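Where the Wrist Camera Looks

Younes Sqalli keeps a folder of rendered views that he calls the bad angles. At Stileneck, where he works on simulation for two-armed robots, the folder decides which training runs are worth repeating.

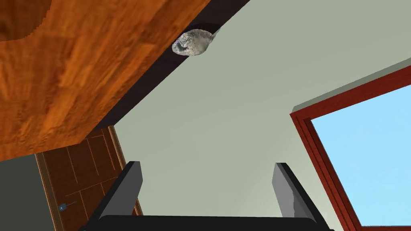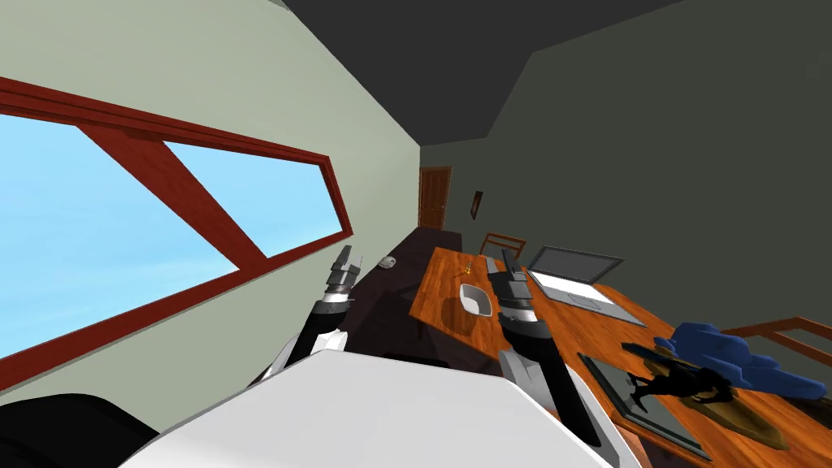
Simulated views from the Damach room set.

The question his group set out to answer in September was narrow. A policy trained in simulation receives several camera views at each step. Some show the workspace. Others, depending on how the arm is turned, show mostly wall, door or the underside of a table. Standard practice weights them all the same.

The group's method, named Nikard, adds a small scoring network that estimates how much each view says about the next action and scales its features to match. The scorer gets no labels. It is trained with the policy, on the same loss.

Testing covered 14 tabletop tasks in furnished rooms, with 179 demonstrations per task. Object textures, window light and wall color were varied between episodes – furniture positions were not. Against the equal-weight baseline, Nikard reached the same success rate with 51 percent of the demonstrations. On 2 of the tasks it did worse, both of them involving handovers between the arms.

Marwa Abdelaziz, who ran the ablations, puts the handover result down to timing. The scorer drops a view while it is uninformative and recovers it a few steps late, by which point the second gripper has begun to close. Adding a short memory to the scorer fixed one of the tasks and left the other unchanged.

Transfer to hardware is untested. The Badawi lab has the arms, and calibration of the wrist cameras is under way there.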